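Household chore automation

Household chore automation is the attempt to have machines do the tidying, folding, loading and carrying that people would prefer not to do themselves. The field is several decades old and has always been nearly finished. A related branch deals with light shop-floor work such as sorting parts into trays, where the same difficulties turn up in overalls.

Background

Single-purpose machines took over large parts of housework long ago. Washing machines and dishwashers succeed largely by asking a person to bring the work to them, put it in and take it out again. The remaining jobs are the bringing, the putting in and the taking out.

General-purpose chore robots are meant to fill this gap. Most consist of an arm, a camera and a gripper, and most are slow. A person clearing a table does not plan the path of each spoon. A robot does, and then sometimes plans it again.

Trials

The Kumico household trial set its machines 200 tidying tasks in a furnished flat. They finished 142 without help. The published account counted a sock placed beside a drawer as a partial success, a standard that many teenagers would welcome.

Umon, a maker of small arms for workshops, took a narrower view and tested only the sorting of loose fittings. Its arm managed 307 in an hour before the bin was moved slightly to the left, after which it managed none. The bin was moved back in December.

The Garba project concentrated on laundry. Towels were folded to a good standard. Fitted sheets were listed under future work, where they remain.

Grasping

Picking things up is still the hardest part of most chores. Two-finger grippers are common as they are cheap, sturdy and easy to mend, and the fingers are often faced with a rough pad to stop objects sliding. They suit boxes, cups and blocks, and cope less well with anything thin, floppy or lying flat on a table.

Much current work relies on examples. A person does the chore holding a hand-held gripper fitted with a camera, and the recordings are used to train the robot. The Vonberg collection holds 177 hours of such material, a good deal of it spent on tabletops with baskets. Gripper pads wear at the edges and the coating on the fingers gets scuffed, much as on any other kitchen tool.
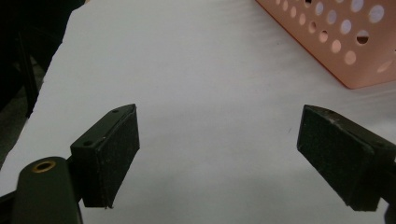 Outlook

Machines can now do many single chores in rooms they know, given time and a patient owner. Doing several in a row, in a strange kitchen, remains uncommon – and supervising the robot is itself a chore, for which no machine has yet been announced.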